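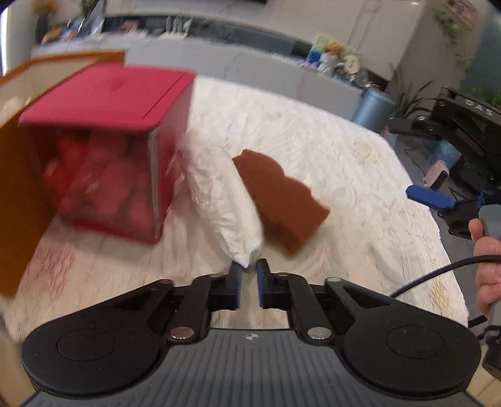 Visits > Open days > Rekness

Open Day at the Howlader Home Rooms, Rekness

Search this site Go

Room 4 was set up as a living room, or as a living room would be if everyone in it had just been called away to the phone. The theme was tidying. I paid 3 dollars to watch other people's mess, having left plenty of my own at home for free.

Most of the action was down on the white rug, a fluffy thing I would not trust near a cup of coffee. A crumpled paper towel and a brown sponge lay on it. The sponge had the outline of a small cloud, and I gave it more thought than I gave the speeches.

Storage was the other big subject. I took a liking to the red see-through box with the solid red lid, full of something equally red. Habibur Chowdhury, who showed us around, believes in clear boxes because you can see what you own. I can see what I own already. It's all over the floor.

The long white cabinet got plenty of envious looks, and the countertop over it had collected bags and containers the way mine does. The plants looked better than any I've kept.

Parking is behind the Visside bus stop. The coffee in the lobby was weak and there was a line for it. The Skirnden open day is in December, and I'll probably go.

Contact | Copyright Skirnden Visits | Back to top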